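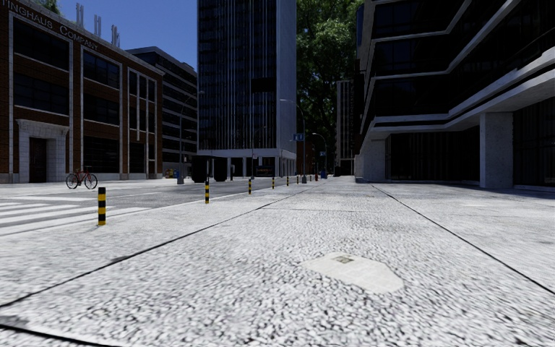
Footpath with exposed aggregate finish, clear sky.

Exposed aggregate paths and driveways: frequently asked questions

Russo Paving looks after concrete paths, driveways and forecourts. These are the questions we get most often by phone and email. Last updated June 2020.

What is exposed aggregate?
It is ordinary concrete with the top layer of cement paste washed off before it sets hard, so the stones in the mix show at the surface. The colour comes from the stone and from any oxide added to the mix.

Is it slippery?
Less so than smooth trowelled concrete. The grip depends mostly on the sealer. A high-gloss sealer on a steep driveway can be slippery in the rain, so we add a non-slip additive on any slope and around pools.

Do you charge for quotes?
Quotes are free within 50 km of our Stiltimby yard. Past that there is a call-out fee of $200, taken off the bill if you go ahead.

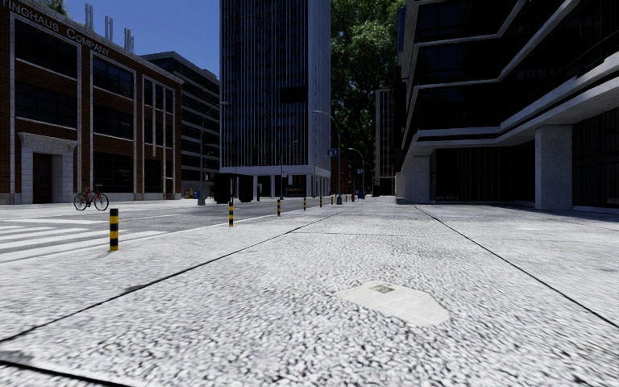 How soon can I walk on a new path?
Leave it for 2 days before walking on it. Keep cars off a new driveway for at least 10 days, and trailers and skip bins off for 28. In January we may ask you to keep the surface damp with a garden hose for the first week.

Why are there lines cut in the concrete?
They are joints. Concrete shrinks as it cures and moves with the temperature, and the joints give it a set place to crack. Expansion joints go right through the slab and have a flexible filler. Control joints are only cut part of the way down. Please don't fill either kind with mortar.

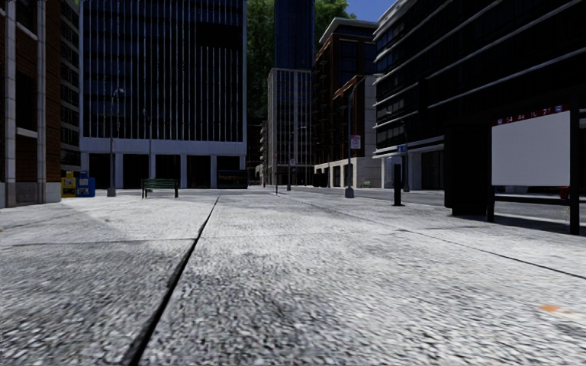
Joints in a paved plaza beside a brick building.

How often does it need sealing?
Most driveways want a new coat every 3 to 5 years. Pour a cup of water on the surface. If it soaks in and the concrete goes dark, the sealer has worn off.

Which sealer do you use?
Fluna Matt on paths and Fluna Grip on driveways. Both are solvent based and can't go over a water-based sealer. If you don't know what is on there now, tell us when you book and we will do a test patch.

How do I get stains out?
Leaf and berry stains usually fade by themselves. For oil, cover the spot with cat litter, leave it overnight, sweep up, then scrub with degreaser and a stiff nylon brush. Rust needs an oxalic acid cleaner. Do not use pool acid, as it eats the cement around the stones and they start to come out.

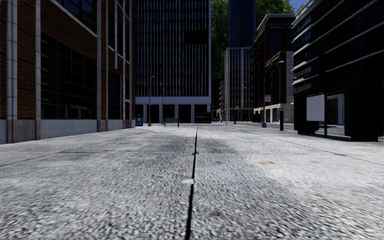

Can I use a pressure washer?
Yes, with a fan nozzle held well back from the surface. Turbo nozzles leave swirl marks in the sealer and can lift small stones along the edges.

Can you match my existing path?
We can get close. Bring a loose piece to the yard if you have one. Stone from the same quarry still varies from load to load, and new work will look brighter until it weathers.

Who delivers the loose stone?
Trukport, on weekday mornings. They need a clear gateway and will not tip on the nature strip.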